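Home | Issues | Authors | Submit a paper | Contact

2019-12-02
Bohumila Bednárik and Branislav Lukáč

Filed under: Reuse and Repair, Office Equipment, Case Studies

3. Opening and sorting the desktop towers

3.1 The machines

The desktops in this part of the study came from two offices, Wendcombe and Riltthorpe, which both replaced their equipment in September. Wendcombe sent 45 towers and Riltthorpe sent 16. All of them had been in daily use for general office work. The towers arrived on pallets, without monitors, keyboards or power cords, and were stored upright on shelving until they were needed.

We looked at full towers only. Small-form machines and laptops from the same offices were handled by Watine under a separate agreement and are not covered here. One tower from Riltthorpe had a badly bent rear panel and could not be opened without cutting. It was left out of the results, although its outer case was weighed with the rest.

3.2 Opening the case

Each tower was laid on its side on the work table with the removable panel facing up. We tried working with the case upright in the first few sessions and gave it up. Screws fell into the bottom of the case, and the drive cables pulled against their connectors when a drive was eased out. With the case lying flat, the board sits level and most of the parts can be reached from above.

The side panel was taken off first and kept with its case. Dust was removed with a soft brush and a vacuum before any part was touched. We then recorded which parts were present, using the same order each time: board, processor socket, memory, expansion cards, drives, power supply. The order matters little in itself, but keeping to it made the sheets from different workers easy to compare.

Figure 3 gives a view into an open case of the type used in this section. The board is in the middle, with the memory slots near the processor socket and the graphics card across the board. The drive cage is at one side, and the power supply takes up part of the bottom.

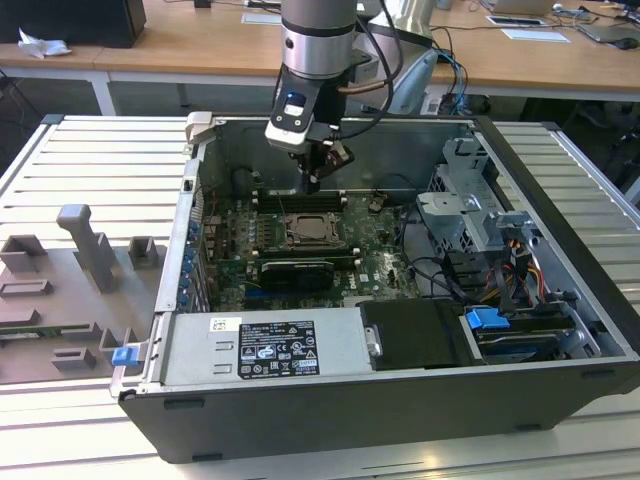 Figure 3. Interior of a desktop tower with the side panel removed. The blue clips along the rear edge hold the expansion slots.

Removal followed a fixed order as well. Data cables were unplugged first, then the power leads to the drives. Drives came out next and went straight into a numbered tray, to be wiped in another room by Rostislav Machala. Expansion cards were released at the slot and lifted by their edges. Memory was taken out after the cards. The power supply and the board were left in place unless the tower was going to be stripped completely.

Cables were the slowest part of the work. In many of the towers the power leads had been bundled together, and a bundle often had to be opened before a single plug could be freed. Old cable ties were cut with flush cutters and the ends collected in a cup. Where a lead had been routed under a bracket, we left it there and disconnected it at the far end only.

3.3 Sorting

After inspection, every tower was placed in one of three groups. Group A could be used again after cleaning and a new drive. Group B needed at least one other part. Group C was to be stripped and its parts kept as spares. Svetozár Šindelář made the first decision at the table, and Bořivoj Šimek repeated the check the next morning without seeing the first result. They disagreed mainly on towers with worn fans, which Šindelář tended to put in group B and Šimek in group A. These were settled by running the machine with the panel off and listening to the fan from a cold start.

Of the Wendcombe towers, 14 went into group A. The share from Riltthorpe was smaller, and we put this down to the storage room there, which was damp along one wall. Several cases from that room had rust at the lower screw holes, while the boards inside were mostly clean.

3.4 Clips and screws

The kind of fastening made a clear difference to the work. Cases with plastic clips and latches could be opened and emptied with few tools, but the clips had become brittle in some of the older machines. A broken clip was noted on the sheet and was not counted as a fault if the part could still be held firmly. We replaced the worst of them with clips taken from group C cases. Halás supplied a small box of screws for the remainder, though two thread sizes were needed and the box held one.

Screwed cases took longer to open and gave less trouble afterward. Stripped screw heads were the usual problem, most often on the drive cage.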